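Avaliação de equipamento: conjunto de teleoperação bimanual Mesel, com software Fluso

Secção de Ensaios, Laboratório de Manipulação de Florkgate

O presente parecer diz respeito ao conjunto de teleoperação Mesel, adquirido para o registo de demonstrações humanas em tarefas de manipulação de têxteis. O conjunto compreende dois braços comandados à distância, os respetivos comandos de mão, câmaras de punho e uma licença do programa de gravação Fluso. A avaliação decorreu até setembro e incidiu sobre a dobragem de vestuário em mesa, tarefa que o laboratório utiliza como referência na apreciação de equipamento desta categoria.
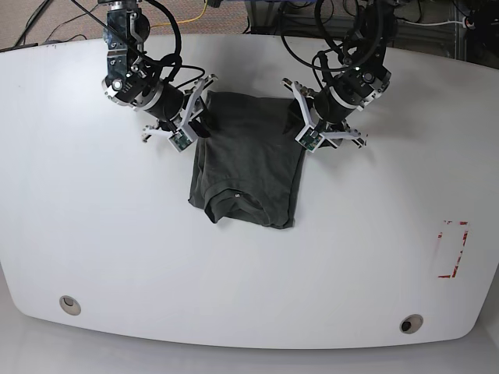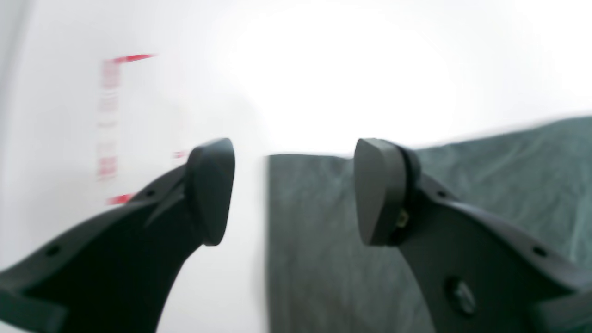 Figuras 1 e 2. Dobragem de vestuário: T-shirt segura pelas duas garras (Figura 1) e vista da câmara de punho, com a garra aberta junto do tecido (Figura 2).

Instalação

A montagem mecânica foi concluída numa manhã, com recurso exclusivo às ferramentas incluídas na embalagem. O manual, disponível em português e em inglês, é claro quanto à fixação das bases e bastante menos claro quanto à passagem dos cabos. As ilustrações omitem a folga necessária junto aos punhos, e a primeira disposição adotada limitava a rotação de um dos braços, tendo sido necessário refazê-la. Recomenda-se que a cablagem seja verificada com os braços em extensão máxima antes da primeira sessão.

A calibração inicial é guiada pelo Fluso e compreende 9 etapas. O procedimento deve ser repetido sempre que um comando de mão seja desligado da alimentação, exigência que se considera excessiva numa utilização diária.

Condução à distância

Os comandos de mão transmitem o movimento com fidelidade adequada ao trabalho em tecido. A correspondência entre a mão do operador e a garra é direta e dispensa a memorização de botões. Os operadores sem experiência prévia conseguiram realizar dobras simples ainda na primeira sessão, embora com hesitações visíveis na aproximação ao tecido, que passaram para as gravações e obrigaram a rejeitar uma parte delas.

A principal reserva refere-se à ausência de retorno de força. O operador não sente o contacto com a mesa e depende inteiramente da observação direta ou das câmaras de punho para avaliar a pressão exercida. Em peças finas, a garra apanha com frequência duas camadas quando se pretendia apenas uma. A função de escala reduzida, que converte um movimento amplo da mão num deslocamento pequeno da garra, atenua o problema e deveria vir ativada de origem.

O ensino por condução manual, em que o operador segura o braço e o leva ao longo do percurso, encontra-se igualmente disponível. Foi considerado satisfatório para trajetos de um só braço. Na dobragem com dois braços revelou-se pouco prático: exige dois operadores coordenados e coloca as mãos destes dentro do campo das câmaras, o que prejudica o aproveitamento das imagens.

Câmaras de punho

A vista de punho é útil no momento da aproximação, por mostrar a abertura entre os dedos e a posição do tecido em relação a estes. A nitidez diminui nos movimentos rápidos, e as superfícies brancas muito iluminadas tendem a saturar. O ajuste manual da exposição existe, mas encontra-se no terceiro nível do menu do Fluso e não é conservado entre sessões. Com tecidos escuros sobre fundo claro, situação corrente neste laboratório, a afinação prévia da exposição deve ser tida por obrigatória.

Programa de gravação

O Fluso sincroniza as imagens com as posições das articulações e arquiva cada demonstração em ficheiro próprio. Durante a avaliação foram gravadas 657 demonstrações, das quais 600 foram aceites após revisão. As restantes apresentavam interrupções, hesitações prolongadas ou largadas involuntárias do tecido. Não se registou perda de ficheiros.

A ferramenta de revisão permite cortar o início e o fim de cada gravação e acrescentar uma nota breve. Não permite, contudo, assinalar um intervalo intermédio, limitação relevante numa tarefa composta por fases distintas. A exportação para formatos abertos funcionou sem incidentes. O arquivo interno aceita até 2.000 demonstrações por projeto, sendo necessário criar um segundo projeto a partir desse limite.

Comparação com o equipamento anterior

O laboratório dispunha até agora de um sistema Ziółkowski, comandado por manípulos de mesa. Este último oferece maior rigidez e uma construção mais robusta nos comandos, mas a aprendizagem é demorada e a coordenação dos dois braços exige uma concentração difícil de manter ao longo de uma tarde. O conjunto Mesel é menos sólido ao toque, e um dos gatilhos apresentou folga ao fim de poucas semanas. O fornecedor substituiu a peça ao abrigo da garantia, sem encargos.

Parecer

A Secção considera o conjunto Mesel adequado à gravação de demonstrações com vestuário e outros materiais flexíveis, e emite parecer favorável à sua utilização regular. Não se recomenda o seu emprego em tarefas de encaixe ou aperto enquanto não estiver disponível o retorno de força. Solicita-se ao fornecedor a conservação dos parâmetros de exposição entre sessões e a revisão do capítulo do manual relativo à cablagem. Os pedidos de marcação do posto devem ser dirigidos à Secção de Ensaios, com indicação do tipo de tecido a utilizar.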